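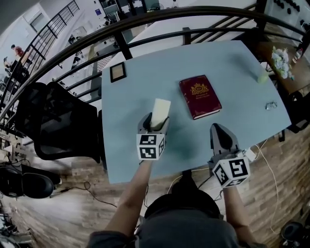
Padska, a maker of hand-held grippers for robot training, has published results from a side-by-side trial of two finger designs for its tracked gripper line. The trial was run at the company's test site in Tirnville and compared a flat finger with a curved one that tapers toward the tip. Both were fitted to the same handle and moved by a person through a fixed list of tabletop tasks. Each gripper carries a white cube with black-and-white square markers, and the tasks use ordinary items such as a cream-white rectangular block and a thick hardcover book. Operators work with one gripper in each hand.

The trial covered 13 tasks and 873 recorded attempts. Each attempt was scored on three measures: whether the item was lifted on the first close, whether it turned in the fingers by more than the set limit, and whether the position of the marker cube was tracked from start to finish.

The curved finger did better on first-close lifts for blocks, cups and other items that stand clear of the table. The flat finger did better on items lying flush with the surface, where the curved tip tended to push the item before closing. On the rotation measure the two designs were level for short items. For items that extend past the fingertips, the curved finger allowed more turning, and the company lists this as an open issue for the next pad revision.

Tracking results did not depend on finger shape. Most tracking losses came when one gripper passed over the other and hid its cube from the overhead view. Losses were most common in tasks that call for both hands to meet near the operator's body. A taller cube mount reduced the losses but made the handle top-heavy, and operators reported wrist strain in the longer sessions. The standard mount height has been kept.

"We wanted one finger for everything and the data does not support that," said Fumiko Ikeda, who led the trial. "Thin flat items need a different tip. We would sooner ship two sets of fingers with clear notes on each than one set that is average at both jobs."

Two controllers were also compared. The Espinoza controller logged finger opening at 100 samples per second and held its timing through every session. An earlier in-house unit logged at the same rate but drifted against the camera clock in sessions longer than an hour. The Espinoza unit will be used in all new kits. Owners of the earlier unit can correct existing recordings with a timing script that comes with the next software release.

The curved finger set will ship as standard from January. The flat set will be sold separately and fits all current handles with no change to the cube mount – recalibration of the finger opening is required after each swap.

The full results, with task sheets and scoring rules, run to 168 pages and are available on request from Padska's Plambridge office.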